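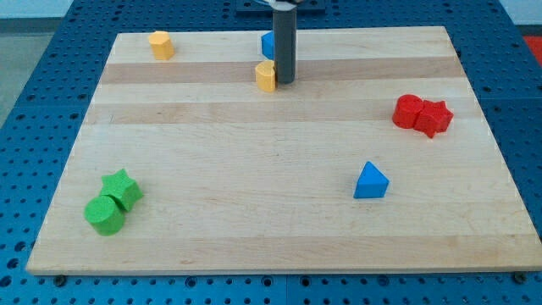 Foam building blocks are solid construction toys cut or molded from closed-cell plastic foam, most often ethylene-vinyl acetate (EVA). They are used in homes, preschools, and therapy rooms as a soft alternative to wooden blocks. A set is normally made in a small number of solid colors, with each shape repeated in more than one of them. Common shapes include the cube, the triangular prism, the arch, and the short cylinder, which stands upright on its flat end. Edges on molded pieces are usually rounded, and small irregularities in outline are common in blocks cut from sheet foam.

Materials and manufacture

Most blocks are die-cut from thick sheets or pressed in heated molds. Color is mixed into the foam before it sets, so that wear does not expose a different shade beneath. Sets are sold by piece count, with small boxes of 30 or 40 blocks intended for home use and classroom tubs of 400 or 500 supplied to schools. The Kisberg pattern, introduced by the toy maker Kerr, fixed the width of the half cylinder to match that of the cube – a proportion later adopted in the Iloron range.

Use

Foam blocks are light and quiet when dropped, and they grip one another better than painted wood. Their low weight also makes tall stacks easy to upset. A firm, level base such as a wooden board or low table is preferred over carpet. In the Melcombe preschool program, described by the educator Callum Kinnear, children first sort the blocks by color, then by shape, and only later begin to build.

Care and safety

Blocks may be washed in warm water with mild soap and left to dry in open air. Strong sunlight fades the colors, and long pressure leaves dents that may not recover. Pieces that have been bitten or torn should be discarded, as loose fragments present a choking hazard to children under three.

See also: Toy block; Pattern blocks; Shape sorter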